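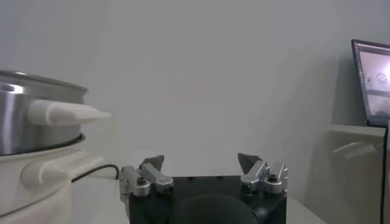

Ticket status: SOLVED (and I'm so happy about it)
Product: Skadunik mesh router, main unit plus one satellite
Category: Dropouts / slow speeds

Original report, 7:40 pm

Hi all! First ticket here, so forgive the length. I moved over to the Drurotport fiber plan in May and love it. Wired into the main unit I get 460 Mbps every time, which after years of DSL still makes me grin. The trouble is the satellite at the back of the house. It drops to 3 Mbps every evening, hangs on for a while, then loses the main unit completely. The light goes from white to amber and stays there until I pull the plug.

Tried so far:
Restarted both units, main one first.
Factory reset on the satellite and paired it again.
Swapped the power adapters between the two units. No change.
Turned off the guest network.

Update 1, 8:25 pm

Thanks for the quick reply! You asked for the signal reading from the app. With the satellite on its usual shelf it says "Fair". I carried it into the hallway and it went to "Excellent" – huge difference for such a short walk. It still dropped an hour later though, so distance can't be the whole story.

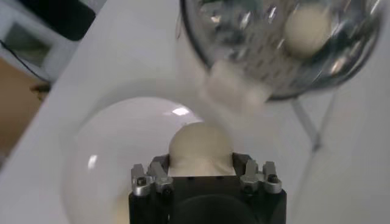
Update 2, 9:50 pm

I found the event log! It's under Advanced, then System, then the tiny arrow at the bottom that I had never noticed. Every drop has the same two lines:

backhaul: channel change requested
backhaul: peer not responding, retry 5

So the main unit hops to a new channel and the satellite doesn't follow. I set the channel by hand instead of Auto and got a solid hour with no drops. Very exciting evening over here.

Update 3, next morning

One drop overnight, same log lines, so the fixed channel helped but didn't cure it. Then I compared firmware. The main unit had updated itself and the satellite was still on the old version, even though the app says "All devices up to date" (could somebody please look at that message?). I plugged the satellite into the main unit with the Lozano patch cable from my drawer, opened its own settings page, and ran the update from there. It stuck at 100 percent for ages. I left it alone, made toast, and came back to a white light!

Update 4, 10:15 pm

A full evening of streaming and a long video call, and zero drops. The Grurier switch behind the TV is back in place too, with no trouble. Channel is back on Auto and the satellite follows every hop in the log.

Please go ahead and close this one. If anyone else sees "peer not responding", check the version on each unit's own page before you reset anything. Thank you so much for the help!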